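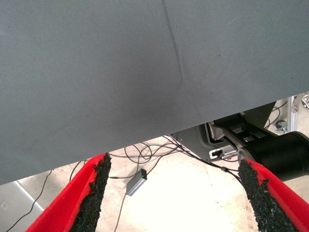 Step 4 in the old guide had the speaker leads going in before the stands were up, one user wrote after a show at Curncombe, and a lead ended up pinned under a tripod leg. The order of the steps has been changed. If you have an earlier copy of this section, discard it.

Section 2: Placing and connecting the Grurico stage system

Before you start, check that the mixer and both speakers are switched off at the unit and at the wall. Turn the master level fully down.

1. Open both stands and lock the collars. Each stand must be level before a speaker is lifted on to it.

2. Lift the speakers on to the stands. Two people are needed for each speaker.

3. Place the speakers in front of the microphones, facing the audience. On narrow stages, such as the Gulldale bandstand, angle them slightly outwards.

4. Put the mixer where the operator can hear the main speakers. Do not put it behind them.

5. Connect MAIN L and MAIN R to the speaker inputs. Push each plug in until it clicks.

Caution: Do not use instrument leads between the mixer and the speakers. They pick up hum over long runs.

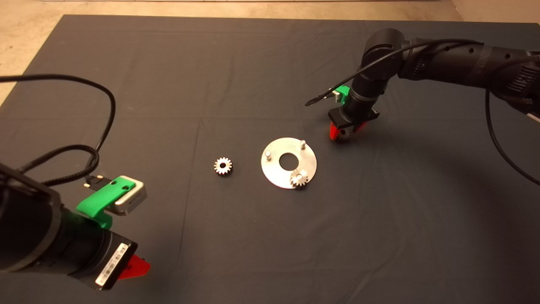 Leads that cross the stage should be laid before the band's equipment comes on. Run signal leads along the back and mains leads along the side. Where they have to cross, cross them at a right angle. At the equipment end, leave enough spare that nothing pulls on the socket, like the black cable on the left, which goes off in a long, slack curve. Tape down the rest where people will walk.

6. Connect the microphones to the numbered inputs. Keep the channel faders down while doing this.

7. Switch on the mixer first and the speakers last. At the end of the night, do this in reverse.

8. Play the 1000 Hz test tone from the TOOLS menu and raise the master slowly. The tone should be equally loud from both sides. If one side is silent, turn the master down and check the plug at each end of that lead.

9. Stop the tone. Bring up one vocal channel at a time and set the gain so that the red light stays off during the loudest singing.

Note: If a microphone starts to ring, lower its channel before moving it. Turning the speaker away may change the sound for the audience.

Note: The Pascual stage box uses the same sockets but has its own power switch. Switch it on before the mixer.

For monitor speakers, go to the next section.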